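Fevach: laundry folding at home

Hi! Fevach is my collection of short folding clips, put together at kitchen and dining tables with whatever came out of the wash. The current count is 2,535 clips, and 1,478 of those are whites, which tells you plenty about the households that signed up (and about my own sheets).

What's in it

Tea towels, pillowcases, T-shirts, the odd fitted sheet. Each clip has a folder with the video and a plain text note giving the cloth type, the table shape and the fold we were going for. Colours are written as the household would say them, so you'll find "cream", "off-white" and "used to be white" all living side by side. I haven't tidied that up and I don't plan to!

Round tables get their own tag, round_top. They're a pain for folding, with no straight side to line a hem up against, and the tablecloth tends to travel with whatever you're pulling.
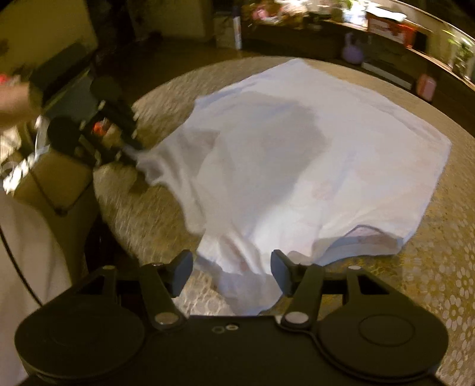
Ashton Rewi wrote back after the January release to say that patterned tablecloths ought to be tagged too, seeing as a white sheet on small flowers is a very different job from a white sheet on bare wood. Fair point. There's now a cover field with plain, patterned or none, and I've filled it in for everything up to folder 4. The rest is coming, slowly.

Known problems

Fitted sheets are a mess. Four of us had four different ideas of what "folded" meant, so treat that label as a matter of opinion.

Sayaka Yoshida's notes use "thirds" where mine say "letter fold". Same thing.

Last updated February 19, 2019. If you spot a wrong label, send me the folder name and the clip number and I'll fix it in the next batch.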